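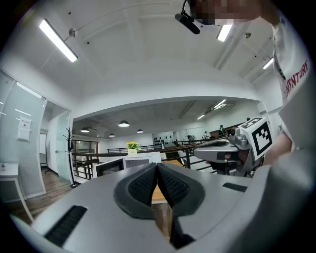
关于我们

Kuusisto 工作室替人挑工作间里的东西：桌子、灯、搁板、收纳，有时候也管到天花板。客户多半是小学校的手工教室、修理铺、制版间，还有几家做样品的小公司。我们不卖家具，也不拿厂家的返点。这句话很多同行的网站上都有，您不必因为我们也写了就相信，合同第 4 条写得更细，签之前请自己读一遍。

公司在 Standbridge，Clinach 大楼的二层。当初租下这里，中介一直在讲“工业风”和“通透感”。我们对这两个词没什么好感。裸露的横梁刷成白色，看着是敞亮，可梁上照样积灰，声音也照样在屋里来回跑。租金便宜是真的，这才是签约的原因。搬进来以后，我们把自己的房间当成第一个客户来对待，该量的量，该记的记，结果有好几样东西跟当初设想的不一样，下面会说到。

我们怎么看“人体工学”

这个词现在贴什么上面都行。一张桌子四边磨圆了叫人体工学，椅背弯一点也叫人体工学，价格跟着往上走。我们收到厂家资料，先把这几个字划掉，再看剩下的还有没有内容。常常剩得不多。

真正有用的问题都很土。站着干活的人，手肘到台面差多少？两个人同时在一张台子上动手，胳膊会不会打架？台面能不能擦，擦过以后还能不能看清小零件？灯管装在哪里，低头的时候自己的脑袋会不会把光挡住？这些事情坐在会议室里问不出来，得有人站到桌边去干一会儿活。

所以我们做评估，至少要去现场待半天，看人怎么用那张桌子。只发平面图过来的委托，我们一般会推掉。有人觉得这是摆架子，我们能理解，不过平面图上从来没有人的胳膊肘。

关于木头台面

我们自己用浅色的木台面，来访的客人常问是不是推荐所有人都这么配。不推荐。浅色木头上放深色的小件，容易看见，这一点我们喜欢。但它怕水，怕溶剂，怕有人把热的东西直接搁上去。做手工课可以，调漆就算了吧。说“一种台面适合所有场景”的销售，我们见过不少，后来也见过他们卖出去的台面。

Sevau 是我们唯一自己画图的产品，一张可以拼接的工作台，起因是在外面找了很久没找到合适的。它有两个毛病，写在这里省得您以后来问：一是重，两个人抬都不轻松；二是拼接缝会进碎屑，得拿小刷子清。Pirjo Leinonen 画了好几版想把缝收窄，收窄以后木头一胀就拼不上了，现在的宽度是妥协的结果。嫌缝碍事的话，请买整块的台面，我们可以告诉您去哪儿买，这个不收钱。

关于灯

长条荧光灯名声不好，网上讲室内设计的文章，差不多都劝人拆掉。我们那几根还挂着。刚搬来时也打算全换，Anjana Mondal 坚持先把换灯前后的情况记下来再说，于是只换了一个角落，其他地方照旧，让大家轮流在两边干活。过了一阵子问意见，有人喜欢新的，有人没察觉，还有一位抱怨新灯把台面照得反光。凭这点反馈，说不出“必须换”三个字。

当然，这也不能证明旧灯好。耗电是另一笔账，灯管闪了、发黑了就该处理。我们只是不愿意在没有看过房间的情况下告诉别人该换什么。有客户拿着别家的方案来，里面写着换灯以后“专注力显著提升”，问我们信不信。我们请他去问那家公司，这个提升是怎么量的。后来他没有再提，我们也就没有追问。

关于收纳

我们对收纳盒尤其不信任。盒子买得越多，东西找得越慢，这种房间我们进过好几间。标签贴得很漂亮，打开来里面是另一样东西。Hertta Rantala 负责这一块，她去客户那里的第一天不许买任何东西，先把台面上的、抽屉里的、地上的都摊开，让用的人自己说哪些每天碰，哪些一年碰一次，哪些根本说不出是干什么的。最后这一堆通常最大。

有人问，那么“整理方法论”呢？市面上这种书，办公室里有一架子，谁想借都可以，还不还随意。

人

Hertta Mustonen 创办了这家公司，以前在学校教木工。她的看法是，教室里大半的事故隐患来自桌子之间的过道太窄，跟学生听不听话关系不大。这个看法我们内部也吵过，没有定论，她在报告里写的时候会注明是个人意见。

Elli Sjöberg 管报价和合同，客户最先收到的信一般是她写的。信很短，请不要误会，她对谁都这么写。

公司里有两个 Hertta，打电话来请说姓。

Anjana 管测量和现场记录，Pirjo 管图纸，Rantala 上面讲过了。人手就是这些，旺季的时候会慢。如果别处答应您下周就能交方案，您又确实着急，去别处可能更合适。

费用

现场评估一次收 1514 欧元，包括半天到一天的现场、书面报告，以及报告交付之后的一次电话答疑。价格里带个零头，是因为按工时和路费一项项加出来就是这个数，没有凑整。Standbridge 以外的地方另加路费，按实际发生的算，票据附在后面。

课外手工班和社区作坊可以打折，折扣每年 1 月重新定。请不要问“最低能到多少”，Elli 会把同一张价目表再发一遍。

我们不敢保证的事

不保证效率提高百分之多少。从来没见过有谁把这个数字算得让人放心，我们自己也算不出来。

不保证您的员工会喜欢新布置。改动以后的头几个星期，抱怨多半会变多。有的抱怨会慢慢没了，有的不会，后一种我们会回来看。

不保证报告好看。里面图少字多，有客户嫌它像维修记录。

以前做过什么

这一栏原来放了一面“客户墙”，摆满标志，后来撤了。给一所学校挪过两张桌子，也把人家的标志挂上去，说服力实在有限。现在的办法是，您告诉我们房间的用途和大概面积，我们找一个情况相近的老客户，征得对方同意以后把联系方式给您，您自己去问。对方说了什么，我们不参与，也不要求转告。有一位老客户对我们的搁板方案评价很低，照样在名单里。

来访

想来看的话，请先写信约时间。二层的房间平时有人干活，没有布置过的样板间给您参观，桌上是什么样就是什么样。台子可以随便靠、随便趴，觉得高了矮了都请说出来，我们会记下来。梁比较低的那一段请留神头顶。电梯时好时坏，物业说在修，我们对这个说法也持保留态度，带着重东西来的话先打个电话。

停车在 Clinach 大楼后面，周末不开放。

本页更新于 6 月 29 日，星期三。价格和人员如有变化，以 Elli 寄出的书面报价为准。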